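A short thread about my attempt to become a person who does laundry properly, beginning in January and still going, like most of my mistakes.

1/ Background. I own 23 odd socks. I know the figure because I tipped them all out on the bed one wet Sunday and counted, and then had to lie down next to them.

2/ I've always been a one-wash man. Everything in, 40 degrees, hope. My jumpers got gradually smaller and I got gradually larger and we met somewhere in the middle and stopped speaking.

3/ Then I moved to a flat on Langat Road where the washing machine came with a manual. A proper one, paper, in six languages. I'd never read one before. I read it on the toilet over the course of a week and came out changed.

4/ Did you know the drawer has three compartments and they all do different things? I'd been putting powder in whichever one looked loneliest.

5/ The middle one is for softener, on mine. For two months I'd been washing my clothes in almost pure softener. They were lovely to touch and they smelled of man.

6/ So I bought the good powder. It's called Drollero and it comes in a box the size of a breeze block. The box says 60 washes. I got 23 out of it, so either they're lying or I pour like my mother.

7/ Someone replied last time telling me to weigh the load. I did. On the kitchen scales, in a mixing bowl, one towel at a time. One bath towel is over 500 grams before you've even got it damp. I don't know what to do with this but I think about it at work.

8/ The spin speed is another thing. The dial goes up to 2000 on the expensive ones in the Burberg showroom. I stood in front of one and nodded at it, the way men nod at a boiler.

9/ I asked the lad in there who needs a spin like that. He said "people who want their washing drier". Fair enough. I went home on the bus with a free tape measure.

10/ Mine does a perfectly decent spin and walks a few inches across the floor while it's at it. I've grown fond of that. It's the nearest I've come to having a dog.

11/ Anyway, socks. My working theory used to be that the machine ate them. Everyone's is. It's a nice theory as it makes you the victim.

12/ What I do now is run a hand round the rubber seal before I shut the door and again when I empty it. So far that seal has given me a hair grip (I'm bald), a receipt for a pasty and the missing half of a pair I'd given a decent send-off.

13/ Laundry pics.

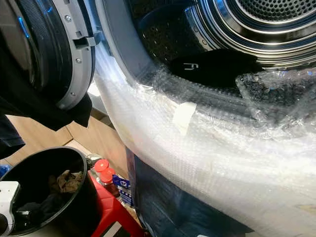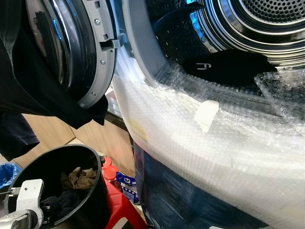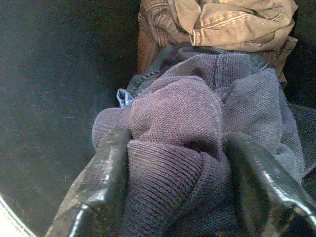 First two: a black sock making its mind up at the drum. Last one: knitwear, in a heap, where knitwear lives.

14/ Which brings me to knitwear. I have shrunk four jumpers in my life and I can name the date of none of them, but I can tell you the colour of each and who was disappointed.

15/ The rule for wool, as far as I can make out: cool, slow, short, and don't wring it like you're settling a score. Dry it flat on a towel. Not on the radiator. I know it's right there. I know it's warm.

16/ Drying flat takes roughly until the end of time. There's been a grey cardigan lying on my spare bed since Tuesday with its arms out. I said good morning to it yesterday.

17/ Labels next. A triangle is bleach. A square is drying. A circle in a square is tumble drying and a circle on its own is dry cleaning, which seems like somebody ran out of shapes before lunch.

18/ The hand in the bucket is hand wash. For years I took it to mean "sick bucket".

19/ My downstairs neighbour says she's never separated colours in her life and everything she owns is fine. Everything she owns is navy. I did point this out and she said "exactly", and I've been turning it over ever since.

20/ Cleaning the filter! Has anybody here done this? There's a little flap at the bottom of mine. You open it and a pint of something comes out that you wouldn't put on roses. Put a tray down first. Put down a bigger tray than that.

21/ In the filter: two pennies, a collar stiffener, something that had been a tissue, and a raffle ticket. Pink, number 60. If anyone remembers a raffle, I'd like to know how I got on.

22/ The detergent people have now brought out a liquid called Iso for sportswear. I own one item of sportswear. It has paint on it. I bought the liquid.

23/ State of play this evening: a load of darks on the airer, a load of towels to go in, the cardigan still at rest. Odd socks are down to nine.

24/ Edit: ten. Found one up the sleeve of the dressing gown I've got on.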